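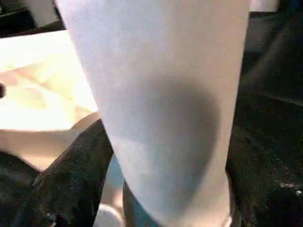

Veronika Sárközi

Handout 3: Where the examples come from

Last week we read papers in which a policy learns to pick things up "from demonstrations." Most of them give the demonstrations one paragraph. Today is about what that paragraph leaves out, and I will be ruder about it than the authors are.

Start with the wrist camera. With a white paper cup between two black fingers, the cup takes up most of the view and its rim is out of sight. A shadow lies over the right half of its lower body. A learner gets that patch of white and grey and is asked to connect it to a motion. Will it learn "cup"? It may learn "large pale area with dark on both sides," and your success rate won't tell you which — unless you change the cup.

The Himum set, which we use in the lab, has 1215 demonstrations. Gaëtan Delaunay will tell you that is plenty. I would ask first how many people drove the arms, and how often the table was cleared between takes. Panasiuk's set has 2000 and I trust it less, as every one came from the same operator on the same afternoon shift.

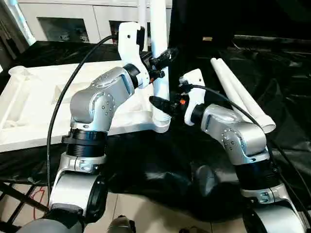
Two arms over black sheeting, each with its own gripper-mounted unit.

A second arm makes the bookkeeping worse. You now have two wrist views and maybe a third from above, and they have to agree on time. Read the logs before you believe they do. Look at the background as well: pipes, cables and creased plastic all go into the training data whether you meant them to or not.

Things I don't accept in a project report:

"Failed demonstrations were removed." Removed by whom, using what rule?
"The scene was varied." Say what moved and how far.
"The data is diverse." Compared with what?

For next time: take 2 episodes from the Himum set, one marked good and one marked bad, and write a page on whether you agree with the marks. Barnabás Lakatos has the logins. Bring the page on paper.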